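The Long Way Round to the Wine Shelf

How a small team in Nusitz is filling a simulated kitchen with patient, ordinary examples

By Maëlys Hamel

My grandmother kept her wine in the cupboard beside the cooker, which every book will tell you is the wrong place for it, and she could put a bottle away without looking while telling you a story about the neighbours. I thought of her a good deal during the two days I spent with the people at Skalelon, who have been trying since February to gather enough examples of that same small act for a robot to learn from.

The office is up two flights of stairs above a bicycle repair shop in Nusitz, and there isn't a real kitchen in it, unless you count the kettle. The kitchen lives on the computers. It has a marble floor, a potted plant that everybody has grown rather fond of, and a tall grey door that gets in the way. Kibet Mollel, who built most of the rooms and who laughs easily (mostly at himself), calls this one Burkuvville, after a town he made up for a bedtime story, and the name has stuck so firmly that it now appears in the project's records.

What goes on in Burkuvville is simple enough to describe. A person sits down, takes hold of a pair of hand controls and moves the robot's arm through a task from start to finish. The computer keeps a record of what the arm's cameras would see and how every joint moves, and each complete run becomes one example, or a demonstration, as they say in the trade. Then the person does it again, and again after lunch. Later on, a learning system is trained on the whole heap and asked to have a go by itself. 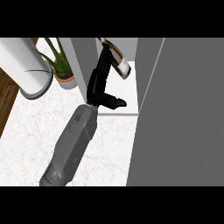
Why use a person at all, when the computer already knows where everything in the room is?

Because the finished robot won't know. The simulator can tell you the position of a bottle to a hair's breadth, but a robot in somebody's home will have to make do with its cameras and the feel of its own joints. A person steering by the camera view has to cope with the same half-hidden bottles and awkward doors, and the little corrections they make along the way are just what the team wants the system to pick up.

I had imagined, in my innocence, that they would want only the perfect runs, and I said so to Dorian Royer, who looks after the collection and sorts it with the care of a man labelling jam. He shook his head and pulled up a run in which the operator had come in too low, backed off, turned the wrist and tried from the other side — a lovely bit of muddling through, and he was delighted with it. A system that has seen nothing but smooth runs, he told me, has no idea what to do when it finds itself a little way off course, and it will wander further and further from anything it recognises.

The collection for the wine task stood at 1,216 examples on the morning I arrived. The target for each operator is 80 in a day, though Dorian would sooner have fewer good ones, and he sends people off for a walk when their hands get lazy. You can see laziness in the records, apparently, long before the person feels it. The movements become all alike, and a heap of runs that are all alike teaches very little.

So a great deal of effort goes into variety. Between runs the bottle's starting place is shifted a touch, or the light is changed. Two brothers, Raphaël and Baptiste Rey, do most of the steering between them, and they go about it quite differently. Raphaël is quick and comes at things on the slant. Baptiste creeps up on a bottle as though it might bolt! Both styles go in, marked with who did what, so that the team can check later whether one brother's habits are drowning out the other's.
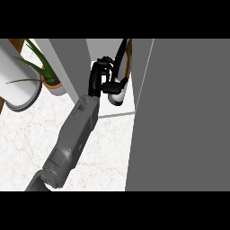 They let me try, of course, and I was dreadful. It took me 20 attempts to make one that Dorian was willing to keep, and I suspect he was being kind. The hardest part for me was judging depth on a flat screen. I kept closing the fingers too early, or nudging the bottle when I meant to take hold of it, and I gripped the controls so hard that my own wrist ached on the train home.

There is an honest question hanging over all this work, and Kibet was the first to raise it. A simulated bottle doesn't slip quite the way a glass one does, and a simulated door never sticks in damp weather. To find out how much that matters, the team keeps back a set of runs for testing and plans to pair the simulated collection with a smaller one made on real arms at Mohamedi, a workshop across the river. They hope to gather 900 examples there, which will be slower going, with real shelves to tidy between tries and real bottles to sweep up after.

Baptiste has already asked to go first. Raphaël says he'll bring the dustpan.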